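Threads > Learning > Databases and SQL
7 min read

November 22, 2024

1/ I finished the Basine live SQL course last night and I have so much to say that I'm putting it all in one thread. I signed up in May thinking I'd learn enough to stop bugging the reporting team. I now write queries for fun on Saturday mornings. Please come along, this is going to be long!

2/ Where I started: I knew spreadsheets. I could do a lookup, I could do a pivot table, and I had once copied a SELECT statement out of a help page and changed the date in it. That was the whole of my database knowledge.

3/ The format was a live class two evenings a week, small group, shared screen, and everybody typing along in their own browser window. I had tried recorded videos before and always drifted off by the third one. Being asked "okay, what do you think this returns?" in front of other people keeps me awake like nothing else.

4/ We used a practice lab called Nernus. You log in, you get your own copy of a database, and if you wreck it you press reset and get a clean one back. I pressed reset a lot. I dropped a table in week one just to see what it felt like (it felt great).

5/ The practice data is a made-up shop called Clitside that sells garden furniture. 900 customers, 2000 orders, plus products and payments. Small enough that you can scroll through it and check your answer by eye, big enough that you really don't want to.

6/ First thing I loved: the teacher made us say every query in plain words before typing it. "Give me the name and city of every customer who ordered after May, newest first." Then you write it. If I can't say it, I can't query it, and I still mutter at my desk because of this.

7/ Second thing: learning the order in which the database thinks about your query, as opposed to the order you type it. FROM comes first, then WHERE, then GROUP BY, then HAVING, then SELECT, then ORDER BY. I wrote it on a card. So many error messages suddenly made sense!

8/ Like this one. You name a column in SELECT, say price * quantity AS total, and then try WHERE total > 50, and a lot of databases will tell you there's no such column. Of course there isn't! WHERE ran before SELECT ever made that name. I'd been mad at that error for a year at work.

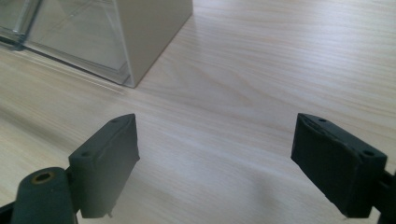

9/ Joins. Okay. Joins were the part I was scared of, and they ended up being my favorite two weeks of the whole course. If you're at the start and dreading them, I was you.

10/ What fixed joins for me was being told to forget the circles. You know the overlapping circles diagram? It's fine, lots of people like it, but I always got stuck on it. The teacher had us picture going down one table row by row and asking of each row, "who matches you over there?"

11/ With an inner join, if the answer is "no one," that row goes away. With a left join, it stays and you get blanks in the columns from the other side. I typed both versions maybe thirty times with tiny changes until my hands knew it.

12/ Then the homework. Join orders to customers and count the result. Mine came up 125 short and I was sure I'd broken something. I hadn't. Those orders were guest checkouts with no customer on them, and my inner join had quietly thrown them all out.

13/ Quietly! No warning, no red text. A perfectly nice looking result that was missing a bunch of sales. I went straight to a report I'd built at work and checked it for the same thing. (It was okay. I needed tea afterward.)

14/ So now I have a habit. Count the rows before the join, count them after, and if the number moved I want to know why. Takes ten seconds. I do it even on queries I'm sure of.

15/ The opposite problem is rows multiplying. Clitside lets people pay in installments, so one order can have several payments. Join orders to payments, sum the order totals, and the shop is suddenly doing amazing business. I announced a very big number to the class with total confidence.

16/ The fix we learned was to add up payments per order first, in a subquery or a CTE, so there's one row per order, and join that. One row to one row. The sums come out right and the query is easier to read too.

17/ CTEs! If you haven't met them, it's the WITH thing at the top of a query. You give a name to a step, then use that name below like a table. I went from one giant nested blob to a query I can read top to bottom like a recipe. I want to go back and rewrite everything I've ever made.

18/ My one piece of naming advice: call the steps what they are. paid_per_order is good. temp2 is what I used, and a week later I had to take my own query apart to find out what temp2 was holding.

19/ NULL got its own evening and it deserved one. NULL means "we don't know," and it isn't equal to anything, including another NULL. So WHERE city = NULL gives you nothing at all, forever. You want WHERE city IS NULL.

20/ The nasty one is NOT IN. If the list inside it has even a single NULL, you get zero rows back. I stared at an empty result for most of an evening over this. NOT EXISTS doesn't have the problem and I've switched to it completely.

21/ Also AVG skips NULLs. So an average rating is the average of the people who left a rating, and whether that's what your boss meant is a conversation you should have with your boss.

22/ Window functions came near the end and I made an actual noise on the call. Running totals! Rank within each group! Compare each order to the customer's previous one with LAG! I used to do this in a spreadsheet with a formula dragged down a column and a prayer.

23/ ROW_NUMBER is the one I use every single week now. Partition by customer, order by date descending, keep the rows numbered 1, and you have everybody's latest order. Learn that one pattern even if you skip the rest.

24/ Some things I'd change, to be fair. The indexes class was squeezed into the last half hour of an evening and I came out of it knowing that indexes are good and not a lot more. The recordings also went up late a few times, which was hard on people who'd missed a session.

25/ And Nernus logs you out after a while without saving the query window. I lost a good one that way. Keep a text file open beside it and paste as you go. I have a folder of these now and it's turned into my own little cookbook.

26/ For practice between classes I used the Savchuk exercise sets, which go from very easy up to "I need to lie down." They show you the expected result but not the query, so there's room to get there your own way. I liked comparing mine with a classmate's and seeing two totally different routes to the same rows.

27/ If you're thinking of starting, you don't need to be good at math, and you don't need to have programmed before. I'd say get comfortable with filtering and sorting in a spreadsheet, then find data you care about a bit. Garden chairs worked on me, apparently! 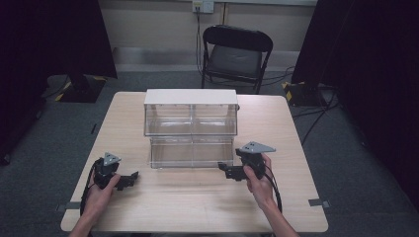 A reply further down the thread asked whether the live class was worth it for somebody with a newborn and no free evenings, or whether the exercise sets alone would get them to joins.

28/ I think the exercises alone can get you to joins, yes! Do a few at a time, keep them short, and check your row counts. What you'd miss is somebody catching the wrong answer that looks right, like my giant sales number. If you have one friend who'll look over a query now and then, that covers a lot of it.

29/ Same person came back to ask which database to install. For learning, whichever one your work uses, if you know it. If you don't, PostgreSQL or SQLite are both free and nearly everything in this thread works in either. The small differences (dates, mostly) you can look up when you hit them.

30/ Oh, and dates! I forgot dates. BETWEEN on a timestamp column will bite you at the end of the month, since anything after midnight on the last day falls outside it. Use >= the first day and < the first day of the next month. I've already fixed this in a query at work and was unbearable about it all afternoon.

31/ Next up for me is indexes and reading query plans properly, on my own time, with a slow query I've been saving. If you know a good beginner explanation of query plans, drop it below, I'll read all of them. I'll post the cookbook folder once I've renamed all the temp2s.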